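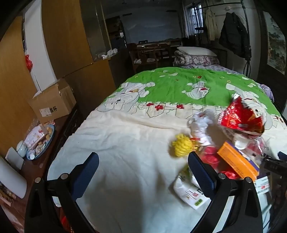 How to write a recap of a TV episode the same evening

A recap is a short text for people who have watched an episode and want to go through it again, or who missed it and want to know what happened. I have written recaps of the crime series Nevport for three seasons, and I will explain the way I work. My examples come from season two, so please stop reading if you plan to watch it.

Before the episode

Read your own recap from the week before. It takes a few minutes, and it reminds you which questions were left open. Write these questions at the top of a new page. Before the season two finale my page had only this:

Who moved the boat?
Does Laitinen know about the letter?
Evia and her brother: are they speaking again?

Check also how the names are spelled. The website of the channel normally has a cast list. I once wrote the name of the harbor pilot wrong in a whole season, and readers still mention it.

During the episode

Do not try to write sentences. Write the time, the place and one or two words for each scene, for example "11 min, ferry, Evia lies." A normal episode of Nevport gives me one page and a half. When a line of dialogue seems important, write it down word for word and put the time next to it, so that you can find it again. If you are not sure about the words, do not use quotation marks later.

If the episode is broadcast live with commercials, use the breaks to make your notes readable. My handwriting after 41 minutes is not good, and at midnight it is worse. 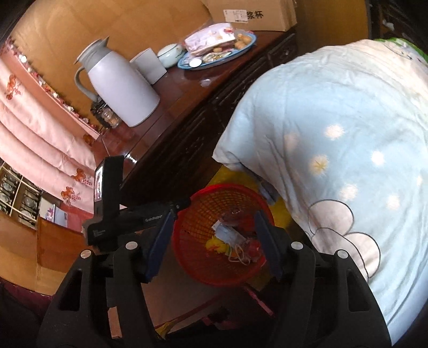 Eero Savolainen

After the episode

First decide what the episode was about. I mean the main change between the beginning and the end. In the finale it was that Laitinen gave up the case to protect Evia. When I knew this, I could leave out the whole story with the insurance man, except for one sentence.

Then put the scenes in order. You have two possibilities:

1. By time. You follow the episode from the first scene to the last. This is easiest for the writer, but it becomes confusing when the series jumps between many places.

2. By story. You tell one storyline to its end, and then you go to the next. I prefer this for double episodes and for any episode with more than three storylines.

Write in the present tense. "Laitinen finds the letter and burns it" reads better than "Laitinen had found the letter." Keep the past tense for things that happened in earlier episodes, and the reader will see the difference without help.

Give the name of the actor in parentheses the first time a character appears, and only then.

How long should it be?

For the site where I started, the limit was 8 paragraphs. Anathi Botha, who edited us, cut everything after that without asking. I was angry for some weeks, but I still use her limit.

Opinion and spoilers

Keep your opinion for the last paragraph, or mark it clearly. A reader who only wants the plot should be able to skip it. In the headline, do not say who dies or who is guilty. "Nevport finale: Laitinen makes a choice" is enough, and people who watch the next day will not be upset with you.

Before you publish

Read the text one time aloud. Compare every name with the cast list. Look at your open questions again and mark which ones were answered. The others you copy to the page for next week, or in the case of a finale, to the page for next November.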